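Lerura

Lerura is a student project in household robotics run by the engineering department of Droncombe Technical College. Students teach a two-armed robot to carry out chores with ordinary appliances and household objects. The project combines a one-semester class with an open club, and it ends each year in a public event called the Fenness Trial. It is best known for its laundry task, in which the robot moves clothing between a basket and a front-loading washing machine.

Contents
Name
History
Organization
The laundry task
Data and training
Fenness Trial
Results
Criticism
Related projects

Name

The name was picked by the first group of students and has no agreed meaning. Early posters spelled it in capital letters, and some departmental papers still do. The class is listed in the college catalog as Household Manipulation Lab, but students and staff generally use Lerura for both the class and the club.

History

Lerura grew out of an evening club started by Ludger Eichhorn, a lecturer in control engineering. The club first worked with a single tabletop arm and practiced sorting cutlery and stacking cups. Eichhorn wanted students to work on tasks in which the object changes shape while it is being handled, and he proposed clothing as the main subject.

The first attempts used folded dish towels on a table. The arm could pick up a towel in most trials but rarely put it down in a useful place. A second arm was added the following year, and the club began to control both arms by teleoperation, with one student moving a pair of handheld leader arms and the robot copying the motion.

The college accepted the work as a credit course after a review of student reports. Enrollment was limited by the number of robots, and the club stayed open for students who could not get a place. Jannik Stüber, who had joined the club in its second year, became the first lab assistant and wrote most of the handbook that new students receive.

For a time all work was done in the Wegener Building, where the department has its main workshop. A later change in the course rules allowed teams to set up stations in other places, including apartments and enclosed balconies, provided that the floor was level and the robot could be stopped by hand from outside its reach.

Organization

The class takes students in their second year or later. A basic programming course is required. Students work in teams and share the jobs of operator, data keeper, and safety watcher, changing jobs between sessions. The safety watcher holds the stop button and is not allowed to do anything else while the arms are powered.

The first part of the course covers camera calibration, gripper care, and the use of the leader arms. New operators begin with a soft block and a plastic tub. They move on to cloth when they can complete the block exercise several times in a row without striking the rim of the tub.

The second part is spent on a chore chosen from a fixed list. Besides laundry, the list has included wiping a counter, loading a dish rack, putting shoes on a shelf, and packing a lunch box. Each team submits a written plan, a set of recordings, and a short report. The report has to include failures, with a note on the point at which each attempt went wrong.

Club members may use the same equipment when the class does not need it. The club has no grades and no fixed list of chores. Several tasks now used in the class began as club exercises, among them the dish rack task.

The laundry task

The laundry task is the oldest full chore in the course. It uses a front-loading washer, a plastic laundry basket, and a small set of clothing. The washer does not run a cycle while the arms are powered. Its water supply is closed, and the garments are dry throughout.

The task has a loading version and an unloading version. In the loading version, garments start in the basket and must end up in the drum, and the robot must then close the door. In the unloading version, the door starts closed. The robot opens it, takes out the garments, and drops them in the basket. Teams may place the basket where they like on the floor in front of the washer, but they may not move it by hand after an attempt has begun.
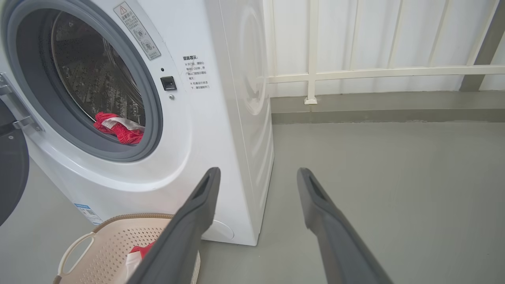 Washer and laundry basket at a laundry task station. 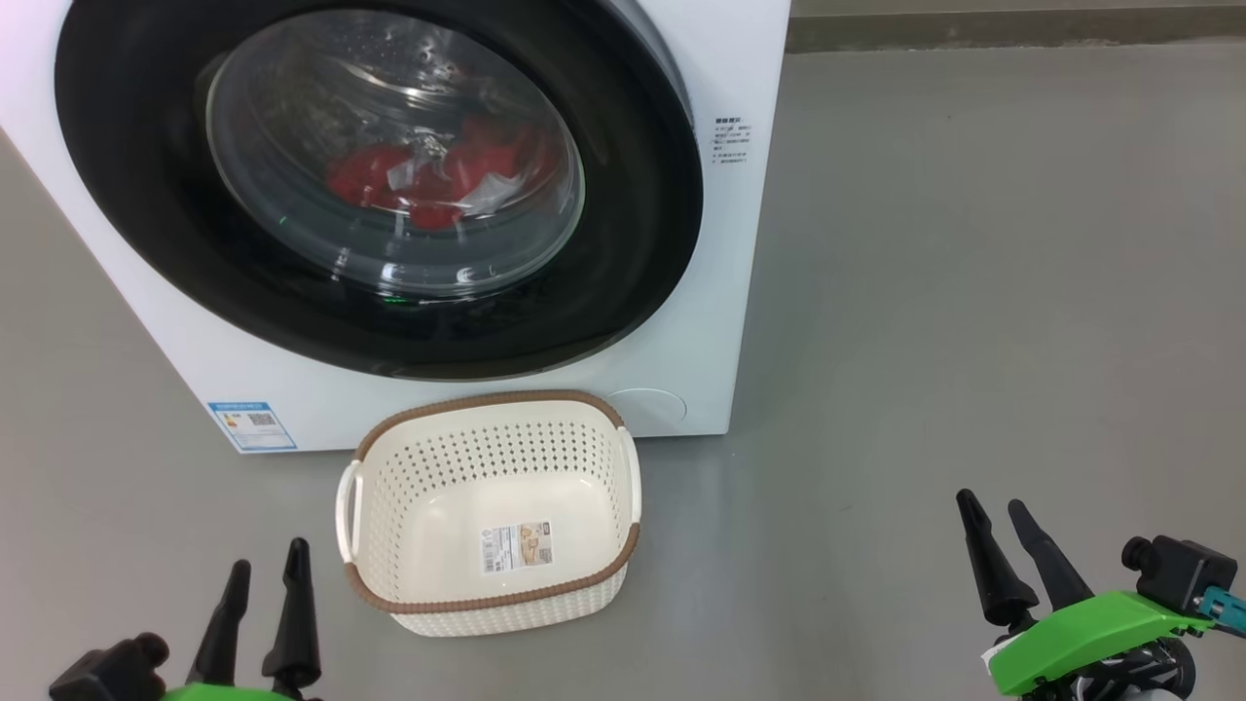 The handbook divides the task into door handling, reaching, grasping, carrying, and release. Door handling is usually learned first. A washer door swings in a wide arc, and an arm that pulls in a straight line can lose its hold or push the door back toward the latch. Students are told to follow the edge of the door with one gripper and keep the other arm clear until the opening is free.

Reaching into the drum is limited by the width of the wrist. A path that works at the front of the drum may bring the wrist against the door seal when the garment lies farther back. Operators learn to bring the gripper in at a shallow angle and pull the cloth forward before lifting it.

Grasping causes the largest number of failed attempts. A gripper that closes on a single layer of thin fabric may slip, and one that closes on too much may bring out several garments together. Sleeves and straps often catch on the lip of the seal. The rules count a garment as moved only if no part of it is left hanging over the edge of the basket or the door opening.

Wrist cameras and a head camera are used together. The wrist views show the cloth close to the fingers, while the head view shows the basket and the washer at the same time. Teams that have tried to train with the head view alone have reported poor results inside the drum, where the arm tends to cover what it is reaching for.

Data and training

Each attempt is recorded as an episode containing the camera views, the joint positions, and the state of the grippers. Students label an episode as complete, partial, or failed. Episodes in which a person entered the work area are removed.

The shared archive holds 2,805 episodes of the laundry task. It is kept on a department server and is open to students of the college. Outside groups can ask for a copy, but recordings made in private homes are released only with the written consent of the people who live there.

Teams train their control models by imitation learning, starting from a common base model supplied by the lab. They may change the training settings and choose which episodes to use. Stüber introduced a rule that each team must test its model with the washer turned slightly from its usual position, after several early models proved to depend on an exact placement.

Most teams spend more time on recording and sorting than on training. The course handbook recommends short sessions for operators. Its log forms have a space for the time of day, and the handbook advises teams to record under both daylight and lamp light.

Fenness Trial

The Fenness Trial is held in August at Fenness Hall, a public building near the college. The rules allow up to 7 teams. Each runs its robot without teleoperation on a chore it has prepared, followed by a second run in which the judges change one part of the setup. The change can be a different basket, an extra garment, or a new starting position for an object.

Points are given for completed steps and taken away for dropped objects, contact with the furniture, and requests for a restart. Speed matters only when two teams have the same score. A team that opens a door with enough force to shift the appliance receives no points for that step.

Visitors may watch from behind a barrier and speak with the teams between runs. Schools from the surrounding towns are invited to the morning session. The afternoon is reserved for scored runs.

Results

The highest score recorded at the trial is 137 points, reached by a laundry team in the unloading version. Its robot opened the washer, emptied the drum, and completed the changed run with an added shirt. The same team had failed to finish the door step in its practice run the evening before.

Loading has been less successful in scored runs. Robots have often placed the garments correctly and then closed the door on a sleeve, which ends the attempt. A change to the base model improved the results by having the robot pause and view the opening before it moves the door.

Several final-year theses have used the laundry archive. Their subjects include slip detection in thin fabric, the choice of camera position, and differences between experienced and new operators.

Criticism

Some students have objected to the amount of recording required for a passing grade, and the minimum was lowered after a course survey. Club members have also complained that the laundry task takes up robots that could be used for newer chores.

Eichhorn has defended the task on the grounds that older recordings lose value if the setup is dropped. He has agreed with a separate complaint that the scoring favors careful, slow motion, but the scoring has not been changed.

Related projects

The department also runs the Wegener Workshop, a summer class for high school students that uses single tabletop arms. Participants learn basic teleoperation and build simple gripper fingers from printed parts. Some of its exercises, including the block and tub exercise, are taken directly from the Lerura handbook.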